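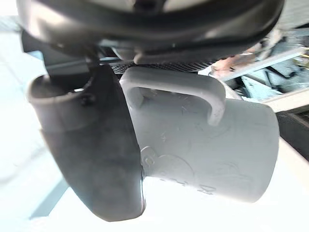
The mug problem

At Tronard's test kitchen in Wonholm, a white mug on its side counts as a difficult object. The finger has to meet the rim squarely, the handle has to stay clear of the housing, and the glaze gives little to hold on to. In the picture the handle points up and away from the finger, the orientation the engineers prefer.

Leanne Ashworth runs the trials. Her team sets the arm 40 kitchen tasks, from stacking plates to wiping a hob, and repeats them until the failures fall into recognisable groups. In September the arm finished 18 of them without help. Mugs were among the 18, provided they started upright. A mug lying down was passed on some days and failed on others.

The failures are mostly small. The wrist camera sits close to the work, so bright light on a pale worktop washes out the edge of a pale cup. Software then has to guess where the rim ends. Mirko Serra, who writes the grasp planner, has stopped trying to improve the guess and now lets the finger close slowly until it feels contact. The change added 13 seconds to each pick.

Speed matters more on the shop floor. Vittoria D'Amico manages packing at Poirier, a tableware wholesaler, where a person wraps and boxes up to 124 mugs an hour. She tried an arm on one bench last year. It coped with a single shape in a fixed tray and stopped when the trays were mixed. The bench is back to hand packing, though she has kept the mounting plate.

Dušan Omerović, who services arms for both sites, thinks fixed trays will be normal in packing rooms well before any machine can clear a family's sink. Ashworth largely agrees. Her next round of trials adds wet crockery and a second type of finger pad, and drops the hob.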